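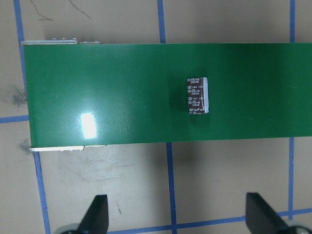 The Skirnusia is a short flat conveyor for bench work with small parts. It is sold as a complete unit with the belt, side rails, drive and lead, and it sits directly on the table. The belt is medium green with a smooth, slightly glossy finish, and small items show up well against it, including dark ones like the maroon-brown part with white printing. The rails are silver metal, and the bolt heads near the end stand above the rail. Leave clearance for them if you plan to slide a tray across. Glossy belt stock reflects overhead lights as a white patch. If your work depends on reading small print as parts go by, order the matte belt or move the lamp to one side.

Skirnusia bench conveyor
Order code: 849
Belt color: green
Belt finish: gloss (standard) or matte (to order)
Usable belt length: 51 cm
Frame: silver metal rails with bolted brackets
Drive: low-voltage motor with two-wire lead
Speed: set by the separate control module
Direction: forward and reverse
Supplied with: conveyor, control module, spare belt, hex key

What it is for

The conveyor was designed for light parts that are handled one at a time, such as capacitors, relays, connectors, small boxed components and blister packs. It is used for sorting, for presenting parts to an operator, and for teaching basic material handling. It is not suitable for food, liquids, loose powder or anything with a sharp underside. Tall parts can be carried upright at low speed. Parts that roll should be placed in a shallow carrier.

Setting up the table

Choose a flat table that you can reach from both long sides. Cover it before placing the conveyor if the surface marks easily.

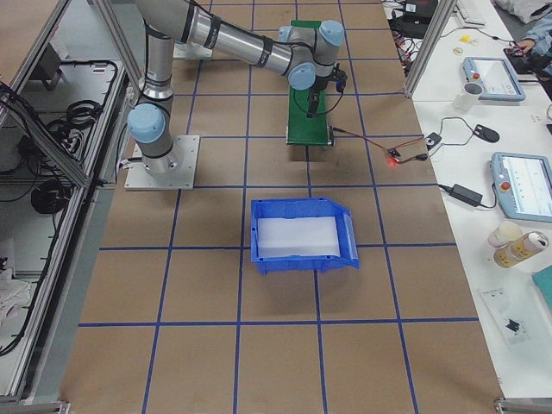
Collection bins are ordered separately, and the one we stock for this conveyor is the Serrano open bin. It is a one-piece plastic bin with the front lower than the back, so parts can be lifted out without tipping it. Brown kraft paper makes a good table covering under both items, and strips of blue tape laid across it in a grid let you put a bin back in the same square each time. The Serrano is blue with an angled front lip, and a flat white liner in the bottom makes dark parts easier to find. Cut the liner from any stiff white sheet. Replacement liners are not stocked.

Place the bin so that its lip is below the height of the belt. Parts should drop a short distance only. If they bounce, put a folded cloth under the liner.

Connect the two-wire lead to the control module before connecting the supply. Keep the lead flat on the table and tape it down where people reach across.

Running and adjusting

Start at the lowest speed with the belt empty and watch one full turn. The belt should stay centered between the rails. If it drifts, loosen the tension screws at the driven end, turn the screw on the side it is drifting toward by a quarter turn, and run it again.
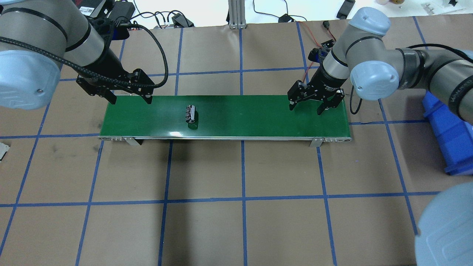 Repeat until the belt holds its line, then tighten both screws. Do not overtighten. A belt that is too tight will wear the bearings early, and the motor will sound labored at low speed. New belts stretch slightly, so check the tracking again after 3 hours of use.

Cleaning

Switch off and disconnect the lead. Wipe the belt with a damp cloth and a little dish soap, then dry it. Do not use acetone or any solvent cleaner. Fine scratches and light specks appear on gloss belts with normal use and do not affect tracking. Change the belt if the edges fray or the joint begins to lift.

Spares

Gloss belt, green
Matte belt, green
Tension screw set
Two-wire lead
Control module
Serrano open bin, blue

Spares are sent from the Zuvarside warehouse. Orders received before 2 p.m. go out the same day. The warehouse is closed for stocktaking for part of August, and orders placed then are sent when it reopens.

For bulk orders and school pricing, ask for Teresa Pacheco at Cirska. For questions about belts and tracking, ask for Wendell Dunleavy in service and have your order number ready.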